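Search Search this site Enter keywords Clear

The Long Life of the Kitchen Table

It has been a desk, a sickbed, a pastry board and a boardroom. A love letter to the hardest-working piece of furniture in the house

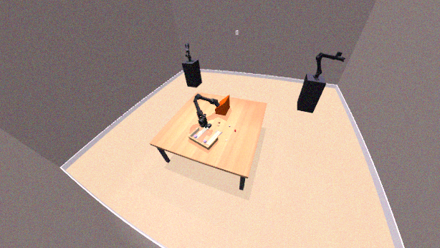 Light orange-brown wood on dark legs, shown in a computer-rendered room.

My grandmother's table came to me with a burn mark at one end, a wobble at the other and 51 years of jam in the crack down the middle. I know the jam is in there because on humid days in February you can smell it. Apricot, mostly. My aunt wanted me to have it stripped and refinished and I said I'd think about it, and I've been thinking about it ever since, with my elbows on the thing and a cup of tea going cold beside me.

I have become a table person. I can't walk past one in an op shop without crouching down to look at how the legs are joined. I've lain flat on my back on a church hall floor to read a maker's stamp. I've followed a ute for 3 kilometres because there was a farmhouse table roped upside down in the tray and I wanted to see where it was going (a tip, sadly, and they wouldn't let me take it out again). So when a friend mentioned that the town of Climcombe had a whole weekend every April given over to old kitchen tables, I had the car packed before she'd finished the sentence.

Climcombe is one main street, a bakery, a river that floods, and hills so green they look wet even when they aren't. The tables come in from the farms from first light. They come on trailers, on the backs of flatbeds, and in one splendid case on the shoulders of four brothers who lived close enough to walk it. By 8 in the morning the showground shed is full, and the noise is wonderful, all scraping and banging and people shouting "your end, your end, mind the post".

There's no judging. I'd expected ribbons, and I was thrilled to find none. You bring your table, you put a cloth or a teapot on it if you like, and you sit at it while other people come by and ask. And do they ask! I heard about a table that had been sawn in half in a family dispute and bolted back together by the next generation, with the bolts left showing on purpose. I put my hand on one that had served as a door during a hard winter. A woman with flour on her sleeves let me kneel down and look at the underside of hers, where every child in the family had written their name in pencil on the day they got too big to fit under it. The oldest names were so faint you had to tilt your head for them.

The underside is where the good stuff is, by the way. If you take one thing away from this article, go and look under your own.

Timber people will tell you that a kitchen table is a simple object, and I suppose it is. Four legs, some rails, a flat top. But the top moves. A wide board takes up moisture from the air and swells across the grain, then shrinks again when the heater goes on, and a table that can't cope with that will split itself open with a crack like a rifle. The old makers fixed their tops down with little wooden buttons that sit in a groove and slide. You can feel them with your fingertips if you reach up behind the rail. Some of the buttons I felt at Climcombe had worn as smooth as river stones.

Then there's colour, which people get very heated about. Fresh pine is almost white and goes honey, then orange, then a deep toffee if it's left near a window for long enough. The part under the fruit bowl stays pale. I met a couple who had shifted their fruit bowl for the first time in years and been so upset by the moon-shaped patch it left behind that they put it straight back.

In the afternoon there was a repair bench at the cool end of the shed, and I planted myself there. The work was being done by a little outfit called Yurchenko, who travel the district fixing chairs and tables from the back of a van and who seem to own every clamp ever made. They showed me how to get old hide glue to let go with steam and patience. They showed me how to pack out a short leg properly, with a sliver of matching timber let into the foot, and they were very polite about my own solution at home, which is a folded seed packet.

I asked them about wax and got two answers at once. One camp in the district swears by Bronum, a dark paste in a flat tin that smells like oranges and boot polish. The other camp uses Funness, which is paler and softer and goes on with a bare hand. I bought both. I've since done one end of Gran's table with each, and I'd love to report a winner, but I keep forgetting which end is which.

What I loved most was the supper. As the light goes, all the tables are pushed together, end to end, the length of the shed and out through the doors on to the grass. None of them are the same height. The cloths go over the top in a kind of long rippling hillside, and you learn very quickly not to put your glass on a border. There was cold lamb, and beetroot, and a potato salad with so much dill in it that it was nearly a lawn. There were 7 kinds of slice. I sat half on a table from the river flats and half on one from up near the ridge, and the people on either side had been neighbours for years and were still arguing cheerfully about a fence.

Late in the evening somebody's toddler fell asleep on a folded rug underneath, right in the middle of everything, with all those boots and knees on both sides. I remember doing exactly that at my grandmother's. I remember the light coming in at the edge of the cloth, and the voices overhead going on and on about rain, and the rough sawn boards above me with a carpenter's pencil line running along them.

I got home well after midnight. The next morning I took everything off the table, the mail and the keys and the bowl of lemons, and turned it on its side to look underneath. There was a wad of petrified chewing gum, a thumbtack, and a sum in pencil that someone had got wrong and crossed out twice.

I've decided to leave the top as it is. The wobble I've fixed, the proper way, with a bit of old pine from the shed and a borrowed clamp. It took most of a day, and I had to have two goes at the angle, and the seed packet is now in the drawer. Sweet peas. I might put them in this year and see if they come up.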